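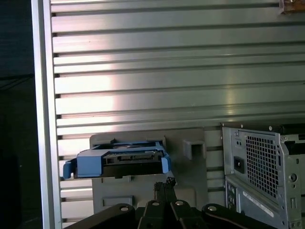 Hard drive in its blue caddy at the robot station, next to a computer case.

Questions from staff about the robot station
Dukonard repair hall, Histden

Will I lose my job because of the robot?
No position is removed this year. The five colleagues who worked at the drive bench stay in the hall. Two of them now look after the station, and the others moved to testing and packing.

What work does the robot take over?
It handles hard drives and their caddies. Opening the computer cases, cables and anything with damaged screws are still done by hand.

Is it faster than we are?
Not yet. In June the station finished 603 drives, and the manual bench finished 870 in the same month. The station can also run during the late shift, so we expect this difference to become smaller.

Do I need a technical education to work with it?
No. The training takes five days and is paid as normal working time. You can ask your shift leader for a place.

What do I do when it stops?
Press the stop button, wait for the yellow light and write the time in the log. Please do not pull a drive out by hand – call the station operator first.

Does the station measure my personal speed?
It records drives and errors, but no names. This was agreed with the staff council before the start.

Last changed: 14 December 2019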